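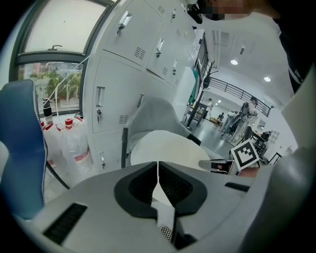
Prepared by Brock Boychuk, Technical Publications, Boltix
Issued 25th October

Pasunport Hand-Held Gripper Kit: Set-Up Guide

Section 4: Preparing the Work Area and Pairing the Grippers

This section applies to the two-gripper version of the Pasunport kit. It should be read by the person in charge of the session and by every operator who will hold a gripper. Unpacking and battery charging are covered in Section 3.

4.1 Choosing the work area

An ordinary room with a table and indoor lighting is suitable. The kit may be used in a shared hall, provided that other users of the hall have been told that recording is taking place.

1. Select a table that stands firmly on the floor. A round or square top may be used.
2. Leave at least 600 mm of clear floor on the side where the operator will stand.
3. Move water containers off the table before the grippers are switched on.
4. Check that loose cables do not cross the operator's path.

Note: Large windows are acceptable. If direct sun falls on the table, lower the blind or turn the table before starting. Do not change the lighting once the pairing procedure has begun.

4.2 Fitting the markers

Each gripper is supplied with one square printed marker. The markers differ from one another and must not be exchanged between kits.

1. Wipe the mounting face with a dry cloth.
2. Press the marker into place until it lies flat.
3. Confirm that the number on the back of the marker matches the number in the kit record.

CAUTION: Do not laminate, trim or photocopy a marker. A glossy surface may prevent it from being read. Replacement sets are available from Gosselin, the appointed parts supplier, under the kit number.

4.3 Pairing

Pairing allows the software to work out where each gripper is in relation to the other. It takes around 12 minutes and should be repeated whenever a gripper has been dropped or a marker replaced.

1. Switch on both grippers and place the wrist straps.
2. Hold the first gripper still over the table with its fingers open.
3. Bring the second gripper slowly into view, with its marker turned towards the first.
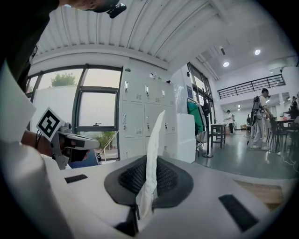
4. Keep both grippers in this position until the tone sounds. A second person may stand beside the operator to read the steps aloud -- this is recommended for new operators.
5. Exchange the roles of the two grippers and repeat steps 2 to 4.

If no tone is heard, check the marker for creases and begin again at step 1.

4.4 Checking the grip

1. Close the fingers on a light, soft item such as a paper tissue.
2. Lift the item clear of the table and hold it for a slow count of four.
3. Release it and inspect the finger pads for marks or trapped fibres.

Note: Kits ordered with the Truvwood practice set include blocks for a firmer grip test. See the leaflet packed with the set.

CAUTION: Keep fingers, hair and loose sleeves away from the moving parts. Children must not operate the gripper.

Pads showing wear should be replaced in pairs. The revised pad, part 600, will be supplied with all orders from November and fits existing kits without alteration.

Continue to Section 5, Recording a Session.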